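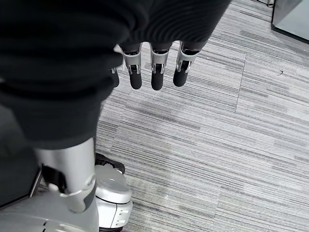

Steam Without the Banging
By Ivana Palma

The boiler at the Greenberg, a brick apartment building on the north side of Rudbridge, starts on a call from a thermostat in a second-floor hallway. For most of the building's life the start was audible in every unit. Water hammer ran up the east riser, the radiators on the top floor hissed, and the tenants on the ground floor opened their windows in December.

The Greenberg is heated by one-pipe steam. A single pipe feeds each radiator, and the same pipe carries the condensed water back down to the boiler by gravity. There are no pumps on the steam side. Steam moves because the boiler makes it at slightly above atmospheric pressure, and the only thing in its way is the air already in the pipes. That air has to leave before the steam can arrive. Where it leaves, and how quickly, decides which rooms get heat first.

Most complaints about one-pipe systems trace back to that air. Each radiator has a small vent opposite the supply valve. The vent passes air and closes when steam reaches it. The mains in the basement have vents too, or should. At the Greenberg the original main vents had been painted shut, and one had been taken out and plugged. With no exit in the basement, all of the air in the mains was pushed up through the radiators. The ones nearest the boiler filled early. The ones at the end of the east main filled last, and on mild days the thermostat was satisfied before they filled at all.

The usual response to cold radiators is to raise the pressure, and the Greenberg had received it several times. A pressure control that should cut out at 2 psi or less had been turned up well past that. Higher pressure doesn't help much. Steam at low pressure takes up more volume per pound and travels faster through the pipe than steam at higher pressure, and many radiator vents will not reopen against a high pressure once they have closed. The fuel bill rises and the cold rooms stay cold.

Fitzgerald Zamora took over maintenance of the building in 2000. His first season was spent replacing radiator vents in the apartments that complained, using larger vents in each case. "That moved the problem down the hall," he said. "A big vent on one radiator robs the next one. I had a very hot living room and a new complaint from the bedroom."

The correction that worked began in the basement. Zamora and a steamfitter, Alaric Montoya, measured the length and diameter of each main and worked out the volume of air it held. They then installed enough vent capacity at the end of each main to clear that volume in 3 minutes once the header was hot. The vents went on an antler, a short manifold of nipples and tees, raised off the main so that dirt and surging water would not reach the vent seats. Where the main ended in an elbow, the connection was set back from the fitting. Water carried along with the steam strikes the end of the run, and a vent mounted directly above that point has a short life.

With the mains venting properly, steam arrived at the foot of every riser at nearly the same time. Only then did the radiator vents matter individually. Montoya sized them by the volume of the radiator and its branch, with slower vents on the small radiators and the one in the hallway where the thermostat hangs. A thermostat placed next to a fast radiator ends the cycle early for everybody else.

The hammer was a separate fault. In a one-pipe system the horizontal branches must pitch back toward the riser or main, so that condensate drains against the incoming steam. On the east side a hanger had let go and left a sag in the run. Water pooled there between cycles. When steam passed over the pool it picked the water up in slugs and threw them at the next fitting. Rehanging the pipe took an afternoon, including the time spent finding the right length of rod.

Supply valves caused some of the noise upstairs. A one-pipe radiator valve has two correct positions, fully open and fully closed. Half closed, it lets steam in and holds water back, and the radiator gurgles and spits from the vent. Several tenants had been using the valves as volume knobs. Darnell Zamora, who handles the leases, now puts a paragraph about it in the move-in packet. Compliance is mixed.

Water quality also needed attention. Oil and cutting compound left over from new pipe work float on the boiler water and keep steam bubbles from breaking cleanly at the surface. The water line in the gauge glass bounces, and wet steam goes out into the mains. The remedy is skimming: the boiler is filled slowly to the level of a side tapping and allowed to run over, warm but not steaming, until the discharge is clear. Montoya skimmed the Greenberg boiler twice, several hours each time. Draining from the bottom, the more common practice, removes sediment but leaves the oil where it is.

The pressure control was then reset, and a low-pressure gauge was added beside the code-required one. The standard gauge reads to 30 psi and says little about a system that should operate in the first division of the dial.

All 35 apartments were checked on the first cold morning after the work was done. Two had radiators that failed to heat across. One had a vent installed upside down. In the other the radiator had settled toward the vent end, trapping water in the last sections, and was corrected with a shim under the far feet.

Mortimer Montoya, Alaric's uncle, fitted steam pipe in Rudbridge before him and regards all of this as routine. The trade knew it, he said, when the buildings went up. What was lost was the habit of looking at the mains first. Service contracts pay for visits to the boiler and to the apartment that called, and the pipe between them belongs to neither visit.

Owners considering conversion to hot water should price the vents first. Old steam radiators are often tight at low pressure and leak at the higher static pressure of a water system, and one-pipe radiators need a second connection in any case. For a building with sound pipe and a boiler sized to the connected radiation, main venting, pitch and clean water are the less expensive place to start. Insulation on the basement mains comes next. At the Greenberg it had been stripped years earlier and never put back, and the laundry room was the warmest room in the building.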